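The Tray Comes Back
What happens to lunch after lunch at the Aryee dining room

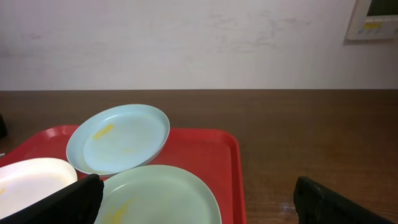

Most of the complaints about the dining room at Aryee used to be about the line. People waited to get their food and then waited again to get rid of their plates. The food line is still slow on Sunday, but the second wait is mostly gone, and the change came down to trays.

Aryee is a residence with a kitchen on the ground floor and 211 people to feed at noon. Until last October everyone carried a plate to a hatch by the kitchen door and scraped it there. The hatch has room for two people. By half past twelve the line went past the coffee urn and into the hallway, and anyone who used a walker tended to leave the plate on the table and go.

Now the plates stay where they are. Each table gets a plastic tray with raised edges, and when people finish eating they put their plates on it. A kitchen worker comes by with a cart, takes the full tray and leaves a clean one. The raised edge matters more than it sounds. A flat tray lets a plate slide off when the cart goes over the strip between the dining room and the kitchen, and the staff lost a lot of cups that way with the old ones.

The plates are plastic too, in pale blue, pale green and white. The colors have no meaning. The kitchen bought its first set from Kutalero and filled in with whatever matched closely enough, including some white ovals from a Rallent clearance sale. Ovals stack badly with rounds, so they go in their own rack.

Scraping is done in the kitchen, over one bin, with a rubber spatula. Rice and bread come off easily. Anything yellow is harder. Egg, mustard and curry sauce leave a smear that dries fast, and turmeric will stain a pale plate if it sits through the afternoon. The staff rinse those first in cool water, then wash them hot. Cool water keeps egg from setting. For old stains they use a paste of baking soda and leave it on while they do the pots.

Trays are washed last. They get wiped on both sides, because a sticky underside marks the tables, and the tables are wood. Fundon, the company that refinished them, asked for a damp cloth and mild soap and nothing with bleach in it.

The whole job takes 3 people until a little after two. Supper trays go out at five.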